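Bench Notes: the arm gets a wrist camera

19 Nov 2023

Hello again from the back corner of the Emari shop! For anyone who missed the last couple of newsletters, I've been building a robot arm in the shared space since spring. Its name is Mutar (my nephew picked it, I was overruled), and it lives on a fixture by the north wall where it gets in everybody's way on open nights. Thank you all for stepping around it so kindly.

This month was all about the wrist. I finally got the small camera mounted down by the gripper, after printing three versions of the holder and hating two of them. The first one was too tall and hit the forearm every time joint five went past 22 degrees. The second one was fine until I tightened it, and then I was picking pieces of it out of my sleeve. Version three is shorter, with a fatter base, and I left the screws a little long so I can shim it later.

Then came the cables, which took more evenings than I want to admit. I had the camera line bundled in with the motor power and the picture kept dropping out whenever the shoulder moved. Santino Ulloa came over from the lathe side, looked at it for maybe ten seconds, and told me to split them up. He was right — I ran the camera line by itself on the other side of the arm and the dropouts stopped. I owe him a coffee. Probably several.

So with all that done I switched it on and started saving pictures while we were still fiddling with the hardware. I love these. You get the whole job from the arm's side, all odd angles and shiny bits. 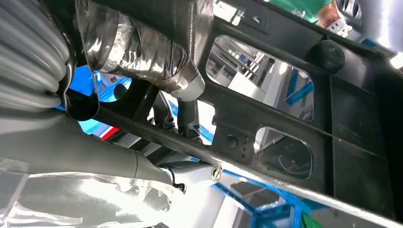 View from the wrist camera: black plastic bracket, foil-taped tube on the left, and a green shirt up top.

I'm fond of that foil tape, by the way. I know it looks like leftovers from Thanksgiving, but it holds well and I can peel it off in a minute when I need to get back in. The blue framework is staying too. I had plans to swap it for something lighter and I've let that go, it's stiff and it's already paid for.

Speaking of paid for, several of you asked what this thing has cost me. I added up the receipts and I'm at $1,195, with the motors making up the biggest piece of it — $601 for the set, used, from a seller who packed them beautifully. I'd told myself the whole arm would come in under a thousand. Well! If you're starting one of your own, buy the motors first and see how you feel afterward.

Software is still the weak spot. I'm using the Zokness controller board, and its setup tool forgets my joint limits whenever I unplug it, so I keep them on an index card taped inside my toolbox. If any of you have gotten yours to save properly, please come find me. I did manage a test of 100 moves in a row, just out to a parking spot and back, and it finished all of them without complaining. I ate a sandwich and watched every single one.

Next up is calibrating the camera, and for that I need a flat checkerboard bigger than the one I have. Ibarra Print down the street said they could do one on stiff board, so I'm hoping to have it in hand for the December open night. Come by if you'd like to drive the arm around a bit (slowly, please, and hair tied back). I could also use a second person to hold the checkerboard, and I have a box of spare M3 screws to give away if anybody wants them.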